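Cold tea the next day: safe, pointless or fine?
Forum > Kitchen > Tea and coffee

tarnbeck
Posted 2021-07-22

I work from home now and make a pot of green tea in the morning, usually a bigger pot than I need. Up to now I have tipped the rest away at lunchtime. I'd like to stop doing that. My plan is to put the leftovers in the fridge and drink them cold in the evening or the next day.

My mother-in-law says tea that has stood overnight is bad for you and won't have it in the house. My husband says she also thinks that about rice, and that she's right about the rice. So I'm asking here before I start an argument I can't finish.

Tea is loose leaf sencha, nothing fancy. The pot holds 240 ml, so we are not talking about huge amounts, but I refill the leaves two or three times and it adds up.

Questions are how long it keeps, what to keep it in, and whether it goes bitter.

Pellow_J
I've done this for years. Take the leaves out, let it cool, put it in the fridge with a lid on. I drink it within a day. After two days it tastes of fridge.

The bitterness comes from leaving the leaves in. If you pour it off them straight away it hardly changes.

gasmark4
Overnight tea is not poison. It's weak plant soup though, and weak plant soup at room temperature will grow things. The fridge part matters. Don't leave the pot on the worktop until bedtime and then decide to save it.

Hsin-yi Poon
My grandmother had the same rule as your mother-in-law. In her house it made sense, there was no fridge until my mother was at school and the summers were hot. I keep mine in the fridge and I don't mention it when I visit.

For sencha I would go further and not save the hot tea at all. Brew it cold from the start. Two teaspoons of leaf to half a litre of cold water, in the fridge before bed, strain in the morning. It is sweeter and it stays green. Hot brewed sencha turns yellow and then brownish by the next day. It is still fine to drink but it looks tired.

tarnbeck
Thanks all. I did notice the colour. Mine goes yellow quite fast even in the cup, so I thought I'd got old tea.

Cold brewing sounds good but it doesn't solve the leftovers. I like a hot cup first thing and that's where the extra comes from.
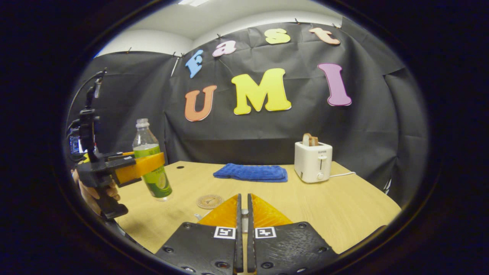 The other thing is space. We have a small fridge with one shelf in the door that takes anything tall, and it already has milk and a carton of juice in it. A jug won't go in. I need something narrow that closes properly.

Pellow_J
Old passata bottle. Wash it, boil the lid, done.

gasmark4
The lid will smell of tomato until the end of time. I've tried. Use a glass bottle with a swing top and replace the rubber ring when it gets sticky.

moorhen_in_hull
I just use an empty drinks bottle. They're narrow, they fit the door, they close, and I already have them. Rinse it, let the tea cool, pour it in. I throw the bottle in the recycling after a few goes. 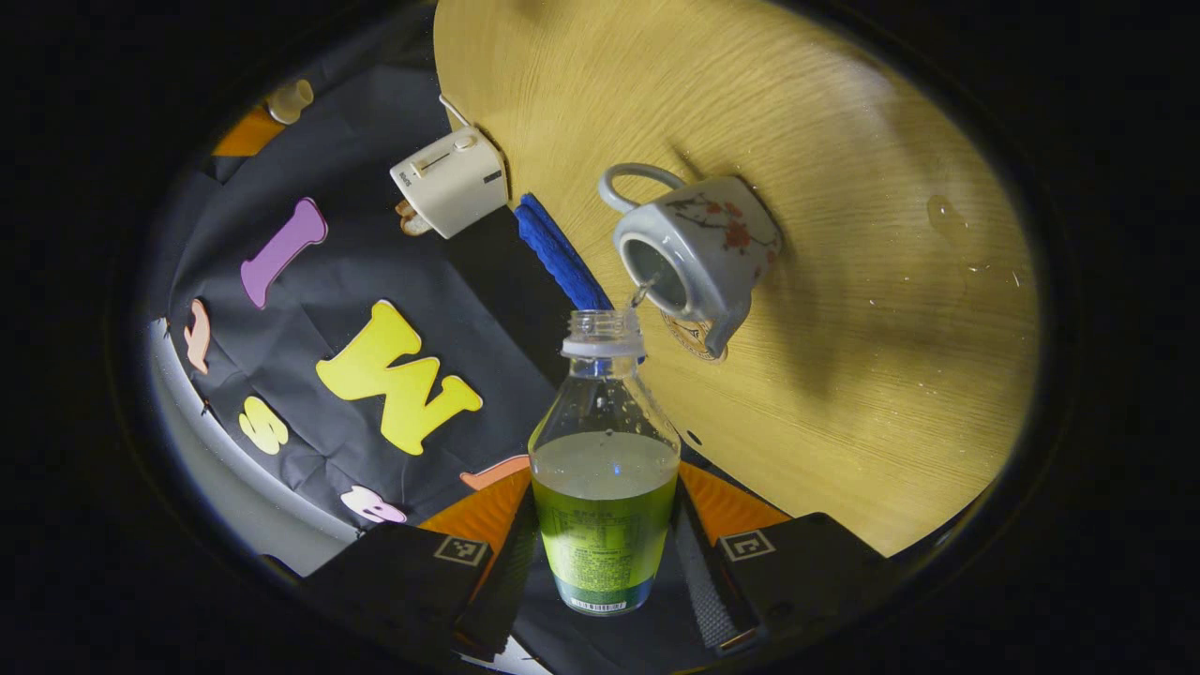 Pouring from the plum blossom teapot into a plastic bottle.

You don't need a funnel if the spout is any good. Tilt slowly and hold the bottle still.

gasmark4
I wouldn't do that, sorry. Those bottles are made for one use. They scratch on the inside, you can't get a brush in to clean them, and people never wait until the tea is cool. Hot liquid makes thin plastic go soft and I don't want to drink whatever comes off it.

moorhen_in_hull
I said let it cool.

gasmark4
You did. I'm talking about what people do when they've got a meeting in four minutes.

moorhen_in_hull
Then that's an argument against having meetings. A clean bottle used three times for cold tea is not going to hurt anyone. I've seen you recommend keeping stock in old ice cream tubs on this same forum.

gasmark4
In the freezer, and cooled first. But all right, the tubs aren't my strongest point.

Hsin-yi Poon
I think you are both partly right. For one day, cold tea, clean bottle, I wouldn't worry. For every day I'd buy a glass one, mainly for the taste. Plastic holds on to smells. If it had a peach drink in it before, your sencha will be peach sencha.

On pouring, it does depend on the pot. I have a Lefèvre one which is lovely to look at and dribbles down its own front every time. My everyday pot is a Horno and it pours a thin clean stream, even when it's nearly empty. Hold the lid on with a finger. I have lost one lid in the sink and I still think about it.

Pellow_J
If it dribbles, put the smallest smear of butter under the lip of the spout. Old trick. It works for a pot or two and then you need to do it again.

tarnbeck
Butter in green tea doesn't appeal, but I'll try it on the brown pot when we have visitors.

What about froth? When I pour from any height I get bubbles on top that sit there for ages. Does that mean anything?

Hsin-yi Poon
No, it is only air. Green tea froths easily when it falls into a narrow neck. Pour down the side of the bottle if it bothers you. I fill to near the top before closing it so there's less air in there, and I find the colour holds a bit longer.

ottoline_w
Different view. I stopped saving tea because I worked out I was saving pennies. I buy 100 g bags from a Danish shop called Skosovport and even with their postage a pot costs me very little. The second and third infusions are already free. I'd sooner make less in the first place. Half a pot, drink it, make another half.

tarnbeck
That's probably sensible. I forget, though. I get up, fill the pot to the top without thinking, and then the phone goes.

ottoline_w
Smaller pot?

tarnbeck
It's already the smallest one we own.

Pellow_J
You can water the houseplants with it as well, once it's cold and there's no sugar in it. Ferns don't mind. I wouldn't do it every day.

gasmark4
Mould on the compost if you overdo it. Otherwise yes.

And if you do go for glass, Madico do a tall one with a straight side that goes in a fridge door. I measured our door before I bought it and I'd advise doing that, as the shoulder is wider than the base and mine only goes in at a slant if the shelf above isn't moved up a notch.

tarnbeck
Measured. I've got room if the juice moves to the bottom shelf, so that's what I'll do. I'll use a plastic bottle until the glass one comes, and let the tea cool first.

I told my mother-in-law. She says to use a clean one each time and drink it before lunch.

Hsin-yi Poon
Before lunch is what my grandmother would have said too. Try a bit of the cold brew next to it when you have the bottle. Same leaves, so you can compare them properly.

moorhen_in_hull
Let us know which you like. I'm going to put some mint in mine this week, there's far too much of it by the back door.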